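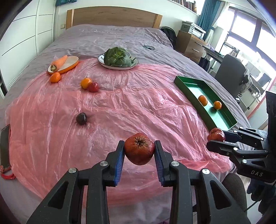 Red apples, one with wrinkled skin.

Search this site Enter keywords Go

Household Apple Storage Project, Lateck
Progress report to the Plenano Fund
Prepared by Haris Lashari, project lead
21 June 2024

Status

The project is on schedule for the storage trial and behind schedule for the household survey. Spending is within the approved budget. No change to the final reporting date is requested.

Storage trial

Fruit for the trial came from the Prilier orchard and was sorted by hand before storage. A total of 3519 apples were accepted. Fruit with broken skin, missing stems or visible bruising was rejected at intake and is not included in the figures below.

The accepted fruit was split between unheated garages, cellars and spare bedrooms in participating homes. Each home received lined boxes, a thermometer and a log sheet. Participants were asked to remove soft or moldy fruit at each check and to write down the reason for removal. Fruit that had shriveled but was still firm enough to cook with was left in the box and marked on the log.

At the April check, 1289 apples had been removed. Decay was the most common reason given, followed by shriveling past the point of use. Losses were highest in spare bedrooms, where the logs show wide swings in temperature on sunny afternoons. Cellars performed best on both firmness and skin condition. Garages were close to cellars until the weather warmed, after which weight loss rose quickly.

Perforated liners reduced shriveling compared with open boxes. They also raised the rate of surface mold in homes where the boxes were stacked against an outside wall. We do not yet have enough paired boxes to separate the effect of the liner from the effect of placement. A small follow-up run is planned for the next harvest, using the same variety and a fixed gap between box and wall.

Household survey

Kulsoom Siddiqui took over the survey in April. We have 805 completed forms. The shortfall against the target is concentrated in rental apartments, where building access was slow to arrange. A shorter form has been drafted for these addresses. It drops the questions on freezer use and keeps those on purchase quantity, storage location and reason for discarding fruit.

Early coding shows that many households discard wrinkled apples without cutting them open. The free-text answers suggest that people read wrinkling as a sign of rot. The storage guide will therefore treat moisture loss and decay under separate headings, with cooking uses listed under the first.

Equipment

Ndlovu supplied the thermometers and the platform scale. The scale drifted during the first weighing round and was recalibrated by the supplier at no cost. Weights from that round have been flagged in the data file and left out of the weight-loss results. Replacement batteries were charged to consumables.

Risks

Dropout among participating homes remains the main risk to the trial. Boxes from homes that leave are moved to a cellar and analyzed separately. The survey will need 2 further mailings if the response from apartments does not improve.

Next period

Finish the apartment survey. Complete the final firmness readings. Send the draft storage guide to Plenano for comment, and agree on delivery dates for new fruit with Prilier.

We use cookies to remember your settings and measure site traffic. Accept all Manage preferences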